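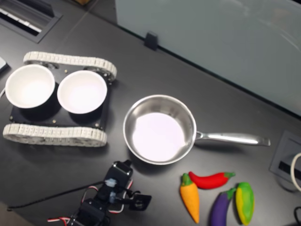

Steel saucepan on a grey table.

Home | Topics | Fashion | Film | Music

How a red carpet works

A red carpet is a long strip of cloth laid from the road to the door of a theatre or hall. Famous guests walk along it before an awards show. Photographers stand on one side, behind a low barrier.

Each guest is given a time to arrive. At the Morutthorpe Film Awards, held in July, one car stops every 2 minutes.
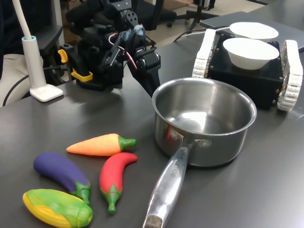
Who owns the clothes?

Most gowns are lent. A fashion house such as Vilus sends a dress to the guest before the show, and it must go back afterwards. A large gown can use 50 metres of net, a thin cloth full of tiny holes.
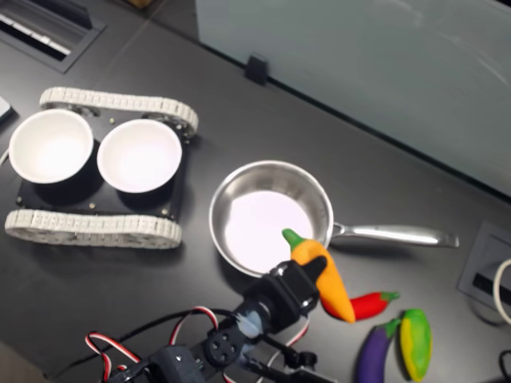

The net is sewn in layers, and the layers hold the skirt away from the legs. A skirt of this kind is hard to fold, so it takes up a lot of room in a car.
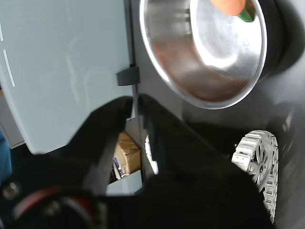 What does a stylist do?

A stylist chooses the clothes, shoes and jewellery. The dress is tried on at a fitting, where a tailor pins it to the right size. Most gowns need about four fittings.

Contact us | © Tanditz Young Readers | Back to top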